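Brouillard sur Rindorbridge

2018-06-27

Levée à 4h40. Café avalé debout, trépied dans le coffre, et évidemment la plaque de fixation restée sur le bureau. Demi-tour. J'ai perdu un bon quart d'heure, le ciel commençait déjà à rosir derrière Gustley.

Bon. Le spot. On se gare au bout du chemin des jardins, après le petit transformateur, et on descend à pied jusqu'à l'eau. Pas de barrière, pas de lampadaires, des orties par contre. Pantalon long. De là on a le pont de trois quarts, avec le clocher qui sort entre la deuxième et la troisième arche. En février j'y étais allée pour la neige et c'était raté, tout gris, rien qui se détache. Ce matin le brouillard était posé juste sur la rivière, très bas, une bande de coton, et les arches sortaient de là.

Réglages pour ceux qui demandent toujours : 100 iso, f/11, pose jusqu'à 3 secondes avec le filtre gris. Au-delà le brouillard devient de la purée. J'ai fait aussi quelques vues au 1/1000 quand les hérons sont partis, floues quand même, j'avais oublié de repasser en autofocus. Classique.

Croisé Yayra Mensah sur la berge d'en face, on s'est fait de grands signes. Elle était partie plus haut, côté Brophy, pour avoir la lumière dans le dos. Elle m'a envoyé une de ses photos à midi et la sienne est mieux que les miennes, voila. Le contre-jour mange toute la pierre de mon côté, faudra que j'y retourne un soir.

Le compteur de l'appareil affichait 2359 en arrivant à la maison. Je n'ai toujours pas trié le mois de mai. Ni les photos du mariage (pardon Céline, ça arrive).

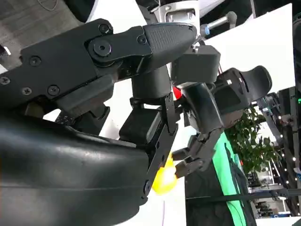 Pince noire, vue de très près.

Pour la suite : je veux essayer le belvédère de Gendetti, celui au dessus de la carrière. On m'a dit que le sentier était fermé par endroits, si quelqu'un y est passé récemment je prends toutes les infos. Le parking aussi, est-ce qu'il ouvre avant 6h ? Sinon je monte à vélo avec le petit sac, un seul objectif, le 35 - ça m'évitera de changer toutes les deux minutes.

Les photos du pont arrivent ce week-end, en couleur et deux ou trois en noir et blanc. Je file, déja en retard au boulot.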